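Getting the teardown cell to be gentle

I've been promising a post on the CPU station for weeks, mostly to Nabila Liew, who wrote in to ask how we get a two-finger gripper to pick up a processor without wrecking the socket. Good question! The short answer is slowly, and with a lot of fussing over fingertips. The long answer is below, and it is long, so get a coffee.

Quick recap for anyone new. Tistala is our little teardown cell in Dremthorpe: one arm, one two-finger gripper, a wrist camera, and a couple of fixed cameras looking on. It works on desktop towers, taking parts out so they can be tested and used again, and sometimes putting them back in as practice. I look after the cell, which means I do the setup, the cleaning, the finger changes and most of the swearing. Gilang Menon writes the motion code and is much more patient than I am.

Setting the case down

Everything starts with where the tower sits. We lay it on its side on a ribbed metal deck with the side panel off, and the robot needs to know where the motherboard is before it goes anywhere near it. For a long time I thought the answer was a more rigid fixture. I made three of them. They all worked fine on the day I made them and then drifted, or got bumped, or turned out to fit one model of case and no other.

What we do now is much simpler. The case goes down by hand, roughly square to the ridges, and the robot takes a look from up high, finds the socket frame and two of the board screws, and works out its own offsets from those. If the three points don't agree with each other it stops and asks me to look. Nine times out of ten that means I left a cable lying over a screw. I now have a habit of tucking cables before every run, and I'd say that habit has been worth more than all three fixtures put together.

The fingers

This is the part I love. The fingers we started with were too thick and too smooth. They were great for drives and memory, hopeless for a CPU. A processor gives you very little to hold on to: the thin edge of the substrate, and the sides of the metal lid if your fingertips are shaped right. You want to hold it firmly enough that it won't tilt, and you really don't want to touch the underside.

So I spent most of April on fingertips. Filing, fitting, trying, filing again. The set I ended up with is nothing special to look at, but both sides come in level and meet the chip at the same height. If one tip is even slightly lower than the other, the chip rotates as the grip closes and you get a corner pointing at the socket contacts, and then your heart rate goes up.
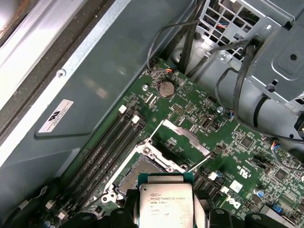

A Xeon E5-1630 v3 in the fingers, just in front of its socket, as seen from the wrist.

I check the tips before every session with a flat steel rule. Close the fingers on the rule, let go of it, and see whether it hangs straight. It takes a few seconds. If it sags to one side, I loosen the tip screws, press both tips down on a flat block, and tighten them again a little at a time, going back and forth between the two. Do not tighten one all the way and then the other. I did that for a month and couldn't work out why my left tip was always high.

Grip force was the other big thing. We began far too strong. My feeling was that a dropped chip is a disaster, so squeeze hard – and the result was that any small misalignment got turned into a shove. Gilang talked me into backing it off in steps until the chip started to slip during a slow wrist turn, then coming up a bit from there. It sits at that setting now and I haven't felt the need to touch it. For practice we used a dead processor from the scrap drawer, by the way. Please do the same. Do not learn this on a board you care about.

Calibrating the wrist camera

The wrist camera is what makes the last little bit of travel possible, and it's also the part that needs the most looking after. It gets knocked. Its cable pulls on it. Dust settles on the lens and you don't notice until the socket finder gets shy.

My routine goes like this. Wipe the lens with a clean dry cloth. Check that the mount screws are snug. Run the target board from nine positions, and look at the error number at the end. If it's up to 2 pixels I leave it alone and get on with my day. Over that, I run it again before believing it, and if it's still high I go hunting for whatever has moved. The last time it was the cable. It had been routed too tightly, and when the wrist rolled past a certain angle it tugged the camera just enough to matter. You could run the calibration all day with the wrist straight and never see it! 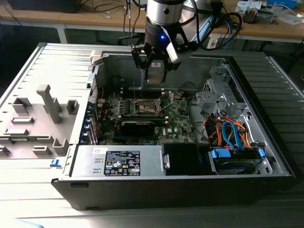

The fix was to give the cable more slack and let it hang in a loop out to the side, with a single tie well back from the wrist. It looks messier than what I had before. I'm a neat-cable person and it pained me. But a cable on a moving wrist needs room, and a beautifully tight run is a cable that is pulling on something. I then ran the wrist through its full roll in both directions, very slowly, with my hand resting lightly on the loop to feel for any tension. There was none, and the error number dropped back to where I like it.

One more tip on this. Do the roll test with the arm in the pose it will really work in, pointing down over the case. I first did it with the arm parked off to the side at a comfy height, and everything felt lovely, and then in the working pose the loop snagged on the wrist joint.

Approach heights

Gilang's motion for the CPU comes down in stages. There's a travel height, well clear of anything in the tower. There's a look height, where the wrist camera takes its picture and the offsets get corrected. Then the arm comes down in a straight line with no wrist motion at all, slower and slower, and it's watching force the whole way. If it feels anything it doesn't expect, it backs straight up the way it came. Straight up is important. An early version tried to be clever and moved sideways to get clear, and it dragged a fingertip across a memory latch.

We had a nasty little bug for a while where the travel height was measured from the deck instead of the case. Fine for a slim case. Less fine for a deep tower with a drive cage standing proud at one side. Joshi (the name we gave the logging script, after a long story involving a sandwich) showed the wrist passing just 19 mm over the cage. Nothing touched, but I did not enjoy reading that. Travel height now comes from the tallest thing found in the first look, plus a margin.
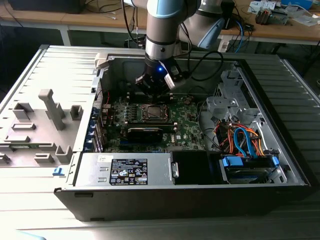
Since then we've gone on to running longer sessions, and that's where you find the dull problems. Screws work loose. The tips pick up a film from handling parts, mostly thermal paste, and the grip gets slippery long before you can see anything on them. I wipe them with alcohol at the start of the day and again after lunch. Joshi counts grip cycles for me, and the current set of tips is at 1,886. I used to change them at 1,000 out of pure nerves. These still close flat on the rule, so they stay on until they don't.

The thing I'd most like to improve is the socket lever. Moving the chip is one job. Working the lever and the load plate is another, and for now I do that part by hand, with the arm parked and stopped. Gilang has a hooked fingertip sketched out that he thinks could handle the lever. I think it'll need a different wrist angle than we can reach with the drive cage where it is. We have a bet on it, and the loser brings lunch on Saturday.

A few things people have asked about. Yes, we use a ground strap on the case, and yes, on me too. No, I don't use suction on processors. I tried a small cup on the metal lid and it held fine, but leftover paste made the seal unreliable and I got tired of cleaning lids. And the finger drawings are going up on the Skomutport page as soon as I've redrawn them in a way that somebody else could follow. At the moment they're pencil on the back of a delivery slip, with one measurement crossed out twice.

Nabila, if you do end up building your own tips, please send pictures! And start with the steel rule check.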